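Visit Report: Student Automation Day at the Villca Technical School, Zaltley
Report date: 14/02/2026 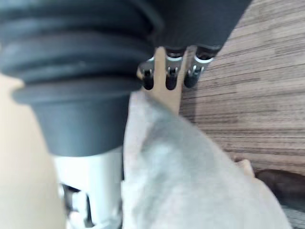
The second-year automation class at Villca has been given one assignment for the whole term: handling soft goods with a single arm. The school invited teaching staff from neighboring institutions to observe a full working session, and our department accepted the invitation with a view to revising its own practical course. Students work in pairs at ordinary tables with a wood-grain top, and the tool they use carries a dark bellows cup beside three short prongs with black rubber tips, all pointing down toward the work. A piece of light gray cloth was the item set for the exercise. Cloth is a demanding choice for beginners, as it has no fixed shape and the arm cannot rely on finding an edge in the same place twice.

The visit opened in the main hall with a short welcome and a safety briefing. Visitors were asked to remain behind the yellow line while any arm was powered and to leave bags in the cloakroom. We were then divided into 2 groups. Ours went first to the workshop, which occupies the former print room on the ground floor and still has the original north windows. The other group began with the classroom presentation and joined us after lunch.

The term assignment is known in the school as Stuvura, after the name the students gave to their control program. Each pair writes its own version from a common starting file of 777 lines supplied by the department. The task is stated on one page: pick up the cloth, move it to the other side of the table, and set it down within a marked area. Folding is optional and earns additional credit. Pairs may use suction, the rubber tips, or both, and must explain their choice in a written log. We were permitted to read several of these logs. The quality varied considerably. The better ones recorded every failed attempt with the settings used, while others gave only the final result.

During the session we observed long periods in which the arm did not move at all. Students were at the keyboard or in discussion, and the instructor did not intervene unless asked. This was noticeably different from our own practice, where the instructor tends to step in early. One pair spent most of the morning on the height at which the tool should stop above the table. Another had decided to rewrite its approach from the beginning, and was allowed to do so even though the deadline was near.

The classroom presentation dealt with cost and scheduling. The workshop is open to the class for two afternoons a week, and to the robotics club on a third. Spare cups and tips are ordered from Gundus, a supplier in the same district, against a yearly allowance of 800 dollars. The department reported that the allowance had been sufficient in the current year - although rubber parts wear faster than had been expected when the course was planned. A printed parts list was available for visitors to take away.

Lunch was served in the school canteen. The afternoon discussion was useful but short, and several questions on grading were left for correspondence. In particular, our delegation would like to know how credit is divided when one member of a pair writes most of the program. The school has agreed to send its grading sheet.

Practical notes for colleagues who may wish to attend in future: the school is a ten-minute walk from Zaltley station, parking is limited to the rear yard, and the workshop is on one level with step-free access. The next open session is planned for August, before the new class begins. Requests for places should be sent to the school office in writing, with the number of visitors and the subjects they teach.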